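Give the Office Back Its Big Dumb Table
by Laurențiu Olteanu

I have worked in nearly 9 offices, depending on how you count the one in the basement, and my favorite piece of furniture in all of them was a table. A big white one, with no owner and no booking system. I'd like to argue for it before the people at Zirdale finish turning every square foot of my current building into "focus pods."

You know the pods. Ours are padded and gray, and they cost 3000 dollars each before delivery (I saw the invoice, sorry). You sit in one and you get a lovely quiet hour, sure, and then you climb out and realize you haven't spoken to another human since breakfast. Great for taxes! Terrible for the kind of work where you need to lay stuff down and look at it.
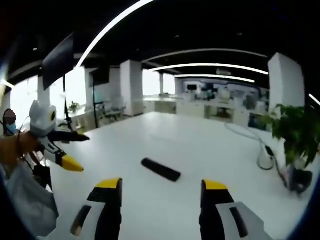
A white tabletop with room to spare, and a plant getting comfortable at the edge.

Look how much goes on a surface like that. A foam tube, a loop of cable, a plant that has clearly decided the table is part of its territory. Put the same things on a regular desk and you'd be balancing your coffee on your knee.

And yes, I know the complaint, I've heard it from friends at Triken: shared tables get messy. They do! Things get left out, somebody's cable wanders over to your side, and you have to ask before you move it. But asking is how I met half the people I like at work.

So keep a few pods for phone calls. Put the rest of the money into one enormous table, stick a leafy plant on the corner, and please don't make me reserve a seat at it.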